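Parts holder for tower teardown: upright or flat?
Workshop and Benches > Storage and Fixtures

slotwise
Posted Monday, February 18, 2019

I strip and rebuild office towers, one at a time, on a slatted aluminium bench. Until January the parts went into trays, and the trays went wherever there was space. I have now made a single holder for the small items: a grey plastic plate with pockets, standing upright against the ribbed extrusion at the bench. One narrow slot for a memory module, one square raised frame for the processor, and an opening further right for the blue plastic part. 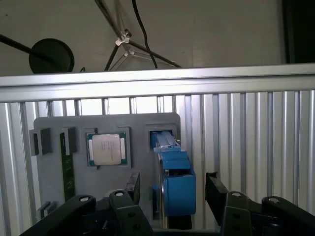 Plate in position, processor in the middle pocket.

Two questions. Is there any case for laying the plate flat instead? And has anyone found a good way of fixing plastic sheet to extrusion without it creeping? I have been using Evlow T-nuts, 19 to a bag, and they turn in the slot when the bolt is backed off.

ohmbrew
Flat. A processor held in a vertical pocket relies on the fit of the pocket. When the plastic wears, it drops out, and it will land on a corner. Gravity costs nothing if the plate is horizontal.

tinsnips_92
Disagree with ohmbrew. A flat plate takes up bench area, and bench area is what a tower on its side uses most of. Upright also collects less dust on the pads. If the pocket is a close fit I would leave it as it is and check it now and then.

On the T-nuts: try the Movard ones with the sprung ball. They stay where you put them. Part 1304 in the old catalogue, for the wide slot.

ohmbrew
Dust is a matter of how long the part sits there. If it is out for ten minutes it makes no difference. If it is out overnight it should be in a closed box anyway.

slotwise
Mine are out for less than an hour as a rule. I will order the sprung nuts.

The pocket fit is close. What I have not settled is the drives. The 2.5-inch ones stay in their blue caddies, and a caddy is a poor shape to store upright. The connector end is the end I least want to rest on anything, and the circuit board side is exposed as well.
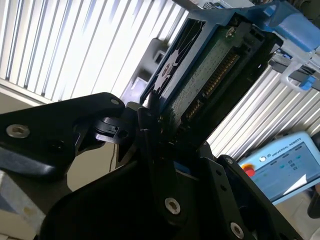 So far I have considered a plain ledge with a lip, which leaves the drive free to rock, and a pair of side rails that take the edges of the tray, leaving the contacts clear. The rails are more work to cut but I think they are the correct answer.

grommet
Rails. Leave a millimetre of clearance on the width and chamfer the entry. I made a set for a Gallagher rack years ago and the chamfer mattered more than the clearance did.

ohmbrew
Or put the drive back in the machine and work round it. I don't see why it has to come out at all if you are only changing the processor.

slotwise
It comes out when the whole machine is being checked. For a processor alone I agree, it can stay.

tinsnips_92
What order are you working in? If the drive comes out first and goes back last, it wants to be at the far end of the plate, out of the way. The processor and memory should be nearest the case.

slotwise
Drive, memory, processor. The reverse going back. The case lies with the open side up and the power supply along the near edge, so I am reaching over the supply for everything. The drive cage is at the right, with the SATA cables along the lower part of it. 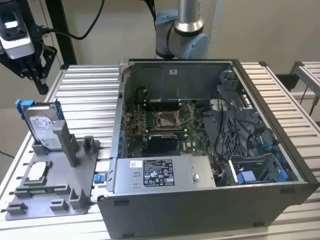

grommet
Do you leave the socket lever up while the processor is out of the board?

slotwise
I leave it up if the processor is going straight back in. If the case is going to be left, the frame and lever go down and the plastic cover goes on, as bent pins are not worth repairing on a board of that age.

ohmbrew
Cover on every time, in my view. It takes two seconds, and a dropped screw does not check how long you intended to be away.

tinsnips_92
Agreed with ohmbrew on that one, though not on the flat plate.

grommet
Doston do a pack of socket covers, item 464. Check the socket type before ordering, as they do not take returns on opened packs.

slotwise
Noted. I will cut the rails at the weekend and post the dimensions with the slot spacing.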